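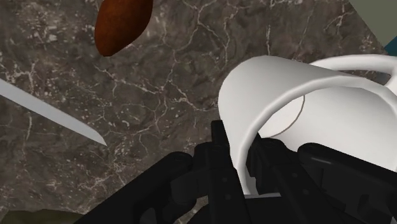
Can a robot arm clear and tidy a kitchen worktop by itself yet?

It can manage parts of the job, on a good day, with someone watching. Picking up one mug from a known spot is well within reach of a modern arm and a patient operator. Clearing up after a whole family breakfast is still a job for a person, and this guide has been written with that firmly in mind.

Section 4: Setting up and running the mug chore

Welcome to the part of the guide where something finally moves! If you have come straight from Section 3 you will already have Ludesport installed and the virtual kitchen loading properly, with the arm on its pedestal and the counter beside it. If you have skipped ahead (we know many of you do, and we do it ourselves with other people's manuals), please go back at least as far as the part on saving your layout, as a few of the steps below lean on it.

The mug chore is the first one we give to every new user. It sounds like nothing at all: take hold of a mug, lift it, put it down somewhere else, let go. Most of us do it before we are properly awake. For an arm with a pair of stiff fingers it is a very fair test, and you will learn more about what household robots can and can't do from an afternoon of it than from any number of glossy demonstrations.

4.1 Before you begin

You will need:

A saved kitchen layout containing a mug with a handle
The Rodrigues control panel, open in its own window
A run log, either the built-in one or a paper notebook if you prefer
A cup of tea, or whatever keeps you cheerful while you wait

Shut any other heavy programs on your computer. Ludesport works out contact between the fingers and the mug many times over for each small movement, and if it has to fight for memory the mug may jitter or sink slightly into the counter. Neither does any harm, but you will not be able to trust the result of that run.

Note: If you updated Ludesport before 16th March, open your layout and save it once more before starting. The older files kept the mug's weight in a different place, and the new version will treat it as weightless until the file has been saved again. A weightless mug is great fun, but it teaches you very little.

4.2 Laying out the counter

1. Open the kitchen and choose Layout, then Edit. The arm will freeze where it is and the objects will become movable.

2. Place the mug upright on the counter, well within the arm's reach, with its handle turned whichever way you intend to start. Write down which way that is. Handle direction matters a good deal more than most people expect.

3. Add the other kitchen things you want. We suggest leaving at least a pan and a kettle out, as a bare counter makes the chore too easy and gives you an inflated idea of how well the arm is doing. Real kitchens have things in them.

4. Check that nothing is overlapping or hovering. Objects dropped in from the library sometimes settle a little above the surface, or standing at an odd angle, and they will stay like that until physics is switched back on.

5. Choose Settle and wait for the movement to stop. If something topples at this point, let it, and then decide whether you want to keep it. A toppled pan is a perfectly respectable obstacle.

6. Save the layout under a new name. Please do this even if you think you won't want it again.

Caution: Knives in the library are treated as ordinary rigid objects. The software has no idea that they are sharp. If you mean to carry a chore over to a physical arm later on, take every blade out of the layout first and rehearse without them. We would like this to become a habit long before you are anywhere near real metal.

4.3 Choosing a grasp

There are several ways to pick up a mug, and the Rodrigues panel offers you the common ones under Grasp.

Rim grasp. One finger goes down inside the mug and the other stays outside, so that the wall is pinched between them. It is the most dependable of the lot for an upright mug and we recommend it for your first runs.

Body grasp. The fingers close around the outside. Your gripper has to open wider than the mug for this, so check the width before you choose it, particularly with the chunky sort of mug that people are given at Christmas.

Handle grasp. The fingers take the handle only. It looks wonderfully human and it fails often, because the mug tends to swing as soon as it leaves the counter. Nandini Annamalai wrote the handle routine and is fonder of it than the rest of us are, but even she starts beginners on the rim.

For a mug lying on its side, none of the three can be used exactly as it comes. See 4.5 below.

4.4 Running the chore

1. Switch from Edit to Run. The arm will wake and travel to its home position. Keep your hands off the controls until it has finished.

2. Set the speed to Slow. You may raise it later on, and you will certainly be tempted to.

3. Select the mug by clicking on it. Its name should come up in the panel. If the name of the counter comes up instead, zoom in and try again.

4. Choose Approach. The gripper will move above the mug with its fingers pointing down and wait there.

5. Look at the mug from more than one camera before going any further. Fingers that seem nicely centred from the front can be well off when you see them from the side.

6. Choose Lower. For a rim grasp, stop as soon as the inner finger is clear inside the mug. It doesn't need to reach the bottom, and pressing on will only push the mug about.

7. Choose Close, and wait for the contact light to turn green.

8. Choose Lift, then Move, then Release, leaving a moment between each so that you can see what has happened.

9. Record the run in your log, good or bad. A short note in your own words is worth a great deal when you come back to it in July and can't remember why you changed the finger pressure.

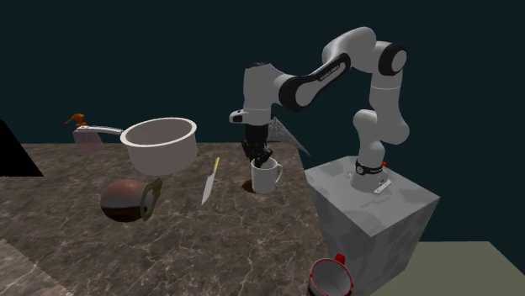

Figure 4.1. Two-finger gripper lowered into an upright mug, with the handle turned towards the arm's base.

Note: The gripper itself can hide a good part of the mug from any one camera. If you can't see the fingertips, switch to another view before you choose Close.

4.5 When the mug tips over

It will happen. In our own trials at Larkov we ran 108 rim grasps with the standard layout, and 49 of them ended with the mug knocked over or nudged out of reach. Those were runs by people who had been using the software for some time, so please don't be downhearted if your first few are worse.

If the mug is lying on its side:

1. Choose Pause straight away. Don't choose Lift, even if the contact light is green. The light tells you that something is touching a finger, and it can't tell you whether the hold is any good.

2. Open the gripper fully and back it out along the line it came in on. If a finger is inside the mouth of the mug, swinging the arm sideways will drag the mug with it, and very possibly whatever stands next to it.

3. Raise the arm to a safe height and take a good look round. The mug may have rolled against something, or it may be close to the edge of the counter.

4. Decide whether to recover or reset. To recover, turn the wrist so that the fingers line up with the mouth of the mug, come in low and slowly, and close on the rim. To reset, choose Layout, then Reload, and begin again from 4.4.

5. Log the run as tipped, whichever you choose. A run that was rescued still counts as tipped in the first place, and mixing the two will muddle your figures.

Aicha Benkirane, who looks after our user support, asks me to add that recovery is well worth practising. It is slower than pressing Reload, certainly, but there is no Reload in anybody's actual kitchen.

Caution: Never use Force Close to free a trapped finger. It drives both fingers inwards at full pressure, and on a physical Trodix gripper the same command can crack china.

4.6 How far should you trust it?

We are asked this a good deal, usually by somebody who has just watched a very smooth run and is picturing the washing-up done for ever. Our feeling is that you may move on to a second object once you have had seven clean runs in a row with the mug started in different places and the handle facing different ways. A long row of successes from the very same starting spot shows that the arm can repeat itself, and a kitchen asks for rather more than that.

Please bear in mind, too, that results from the virtual kitchen don't carry straight over to a real one. Our mugs have no drips on the outside, no tea left in the bottom and no teaspoon standing in them. Start again at Slow on a physical arm, with a plastic mug, a clear space and one hand near the stop button, however good your log looks.

4.7 Small troubles and what to try

The arm stops above the mug and won't lower. Check whether something tall is standing within the approach area. Move it in Edit, or pick an approach from the other side.

The mug slips out during Lift. Raise the finger pressure by one step and try again. If it still slips, the inner finger is probably too shallow.

The mug spins as it is carried. Lower the travel speed, and take hold of the rim opposite the handle.

The contact light flickers. Settle the layout again and save it. If the flicker carries on, send us the layout file and the run log together, please, as we can't do much with only one of them.

Section 5 covers the saucepan, which has a long handle and needs a good deal more room to turn.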